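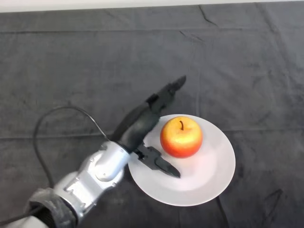

On the first Monday of February, the grocery chain Sestach stopped giving out its paper coupons. For 40 years the small green books had been lying next to every cash register, and many customers kept them in a kitchen drawer. In their place came a loyalty card called Hudine, which gives every shopper a different set of discounts.

Tibor Lengyel, who directs pricing at the company, told me he did not sleep well that week.

"We had 300 stores changing on the same morning," he said. "In a coupon book, the mistake is printed and you can see it. With the card, a customer calls and tells you her neighbor paid less for the same butter, and you have to explain to her that both prices are correct."

This is the difficult point of personal discounts. The shelf price is equal for all, but the price at the register depends on what you bought before. A family that always takes the same coffee may get no discount on it, because they would buy it anyway. Someone who left that coffee for another brand can receive a generous offer to come back. Loyal customers notice this quickly, and they do not like it.

Sestach received 2,659 written complaints in the first month. Lengyel has read more of them than he planned to. The most common word in them, he says, is "fair."

I met Urszula Jabłońska in Bindden, the town where the chain opened its first store. She spent many years as a buyer of dairy and frozen food for Ziółkowski, a smaller family-owned rival, and now she advises independent shops. She does not think that the paper coupon was as innocent as people remember it.

"The coupon was also a different price for different people," she told me over tea. "It was cheaper for the person who had time to cut it out. My mother had time. I had two small children and I paid the full price for everything."

Her former employer has taken the opposite road. Ziółkowski has no card and no coupons. It chose 1,000 everyday products, among them flour, rice, eggs and diapers, and promised to keep their prices fixed from one season to the next. When the supplier asks for more money, the store accepts a smaller margin or looks for another supplier. Jabłońska helped to write the first list and still remembers a long quarrel about whether mustard should be on it. It was left out, and later it was added.

For Sestach there is no simple way back. The suppliers pay for a part of the Hudine discounts, and they pay more when the offers go to shoppers who do not yet buy their goods. Without this money, Lengyel says, the shelf prices would have to go up.

He has made one change. From Sat 10 May, every card holder can choose five products each month and receive the same discount on them as anybody else. In the test stores, most people chose butter.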